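Last updated in April. If your question isn't answered below, it has probably been asked by somebody on a Friday at closing time.

# Omlow Lending Shed: questions about small parts, rings and orange tape

## What do you lend?

Old optical bits, mostly. Eyepieces, adapter rings, lens barrels, spacers, and the odd tripod plate. We began with telescopes, but people kept borrowing the telescope and returning it minus one ring, so now we have a great many rings and not so many telescopes. You can borrow from the shed in Omlow or from the cupboard in Siltham, which is a cupboard in every sense.

## Do I have to be a member?

Yes. It costs £8 a year and gets you a card, which you will lose, and a number, which we will remember for you.

## How long can I keep something?

14 days. You can renew twice by email. After that we write you a polite letter, followed by a less polite one from Brisa Barrera, who runs the desk and has a very good memory for surnames.

## How should I pack things when I bring them back?

Wrap the small bits separately from the big bits. A loose screw rattling about inside a barrel will find the one surface you'd rather it didn't. Caps on, if there were caps. If you've lost the caps, a clean sandwich bag will do, and by clean we mean it has never met a sandwich.

Please don't use newspaper. It leaves ink on everything and we end up reading last year's football scores off the side of an eyepiece.

## What is the orange tape for?

Orange means "small thing in here, don't bin it". We used to put screws and spacers in little clear bags, and little clear bags look exactly like rubbish. Eight months of spacers went out with the recycling before anyone spotted the pattern. Now anything smaller than a thumbnail gets wrapped in orange tape and kept beside the ring or barrel it belongs with.

The tape wrinkles. It always wrinkles. We have had complaints about the standard of wrapping and would like it known that we are a lending shed and not a gift counter. 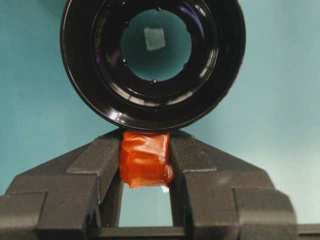 As for getting the tape off again, find the loose end and go slowly. Don't take a knife to it. The person who took a knife to it now owns half a spacer, and we own the other half.

## Can I use my own tape?

If it's orange. Brown parcel tape leaves a gum that takes an evening to shift, and black tape vanishes against black parts, which is most of what we have. A roll from Manríquez on the Siltham road is fine and comes in the right colour.

## My ring won't unscrew. What now?

Stop. Put it down. Have some tea.

If you're still cross after the tea, hold the ring with your fingertips spread evenly and turn gently. Squeezing it hard from two sides pushes it out of round and makes it grip tighter. A rubber jar opener often helps. Pliers have never helped, though they have produced some interesting shapes.

If it won't shift, bring it in as it is. We don't charge for stuck rings. We do charge for rings with teeth marks.

## There are fingerprints on the glass. Am I in trouble?

Not yet. Leave them alone and tell us. Most of the damage we see was done by somebody tidying up a fingerprint with a shirt. Blow off any dust with a rubber puffer, and after that keep your hands in your pockets.

## How do I know if there's glass in it at all?

A fair question, and one we hear more often than you'd think. Plenty of our parts are just rings or empty tubes. The label on the box says "glass" or "no glass". If the label has come off, treat it as glass until we've had a look.

## Do you take donations?

Gladly, up to a point. We like complete eyepieces, adapter rings in any size, and boxes with their lids. We have 400 odd screws that fit nothing, so please keep yours.

We can't take broken mirrors, binoculars that have been in a pond, or anything described as "probably valuable".

## Do you post things?

Only to Ukden, and only because the bus stopped going there. Postage is paid by the borrower both ways. Mark the parcel with your member number and write "small parts inside" on the outside, in letters bigger than you think you need.

## Who do I ask if it isn't on this page?

Brisa, at the Omlow desk, from 2 until the kettle is put away. Bring the part with you. "It's black and sort of round" describes nearly everything on the shelves.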